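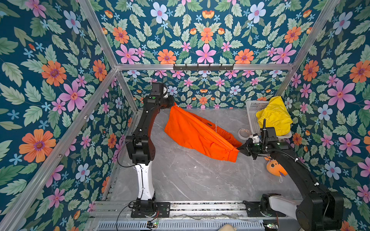

Two-arm cell with an orange garment held between the grippers.

Dindura Working Group on Cell Practice
Minutes, April meeting, 2:00 p.m.

Present: Raghda Sfeir (chair), Dela Acheampong, Odette Renaud, Etornam Kpodo (minutes)
Apologies: Kianoush Shahbazi, who sent comments longer than the draft

1. Previous minutes
Accepted after Odette asked that "lively discussion" be changed to "discussion." Changed.

2. Draft rule 9, loose items on the cell floor
Current wording: "The floor shall be clear of anything not needed for the task." Dela said everyone agrees with this rule right up until they are asked what the task is. Is a basket with a garment in it part of a garment task? Raghda thought yes. Tape and soft toys, no. Odette wanted a list posted at each cell, and anything not on the list goes out before the arms are powered. Agreed. Dela to write the list, which she noted she had not offered to do.

3. Holding fabric between two arms
Kianoush's written comment: when both grippers have hold of the same piece, a stop on one arm must stop the other. The draft covers each arm very thoroughly and never mentions that they might meet. Raghda read the comment out in full. It took a while, but he is right. New wording to say that both arms stop and both grippers stay closed until a person decides otherwise.
Odette asked about hanging straps and tags, which can find their way into a joint. Operators to check for them before the first grasp. Cutting them off was proposed and dropped, as the garments belong to Sandeo.

4. Cables
Existing rule says cables must be "tidy." Etornam asked how one would fail this. Replaced with: clipped along the arm, enough slack for full reach, no loop able to catch on the rail or the other base. Exposed boards at the front edge to be covered or moved back. Darko to be asked for a price on covers.

5. Wall coverings
Odette reported that the last draft required "plain, neutral" walls. Raghda asked what hazard a flower presents. None was recorded. Clause deleted; coverings must lie flat and be fixed at the edges.

6. Incident log
The log stands at 207 entries, of which a good many read "see above." Rultineck's template to be tried for 2 months. Dela asked if it has a box for "see above." It does not.

7. Any other business
Kianoush's remaining comments held over to the next meeting, which will start earlier.

Closed 4:10 p.m.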